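Werkstatt-Tipps: Das alte Auto nach dem Winterschlaf

Im April holt man ihn wieder aus der Garage, den treuen Zweitwagen, und er dankt es einem mit Schweigen. Meiner hat 28 Jahre auf dem Blech und in jedem Frühjahr eine neue Meinung zum Thema Anspringen. Ein paar Handgriffe haben sich bewährt.

Zuerst die Batterie. Zeigt sie nach dem Laden und einer Nacht Ruhe deutlich unter 12 Volt, darf sie zum Wertstoffhof. Gutes Zureden habe ich vier Winter lang versucht.

Grünspan an den Polen: Natron in warmem Wasser, alte Zahnbürste, mit klarem Wasser nachwischen, trocknen, Polfett drauf. Vorher abklemmen, Minus zuerst. Die Zahnbürste danach bitte nicht zurück ins Bad.

Reifen: Meine stehen über den Winter auf 32 psi, also 2,2 bar, und im Frühjahr auf irgendwas. Kalt messen, nicht nach der Fahrt zur Tankstelle am anderen Ende der Stadt.

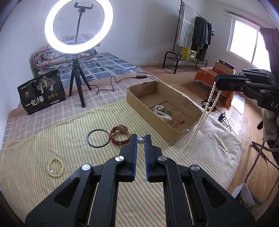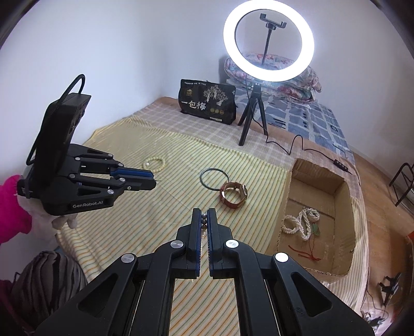 Kleinteile sind der eigentliche Gegner. Beim Ausbau der Türverkleidung fallen 17 Clips heraus, beim Einbau findet man 16 wieder, und der letzte klappert bis zum TÜV in der Tür. Ich breite inzwischen eine alte Decke aus, gern eine gestreifte wie die gelbe auf den Fotos, und lege alles in der Reihenfolge des Ausbaus an den Streifen entlang. Schrauben aus der oberen Reihe kommen nach oben — klingt pedantisch, spart aber einen Nachmittag auf den Knien.

Quietschende Türgummis: Silikonpflege, dünn, mit einem Lappen. Öl lässt Gummi aufquellen, danach quietscht nichts mehr, dafür geht die Tür nicht zu.

Muffiger Innenraum: Erst die Wasserabläufe unter der Windschutzscheibe vom Laub befreien, dann über Duftbäume nachdenken.

Stand: 06/07/2025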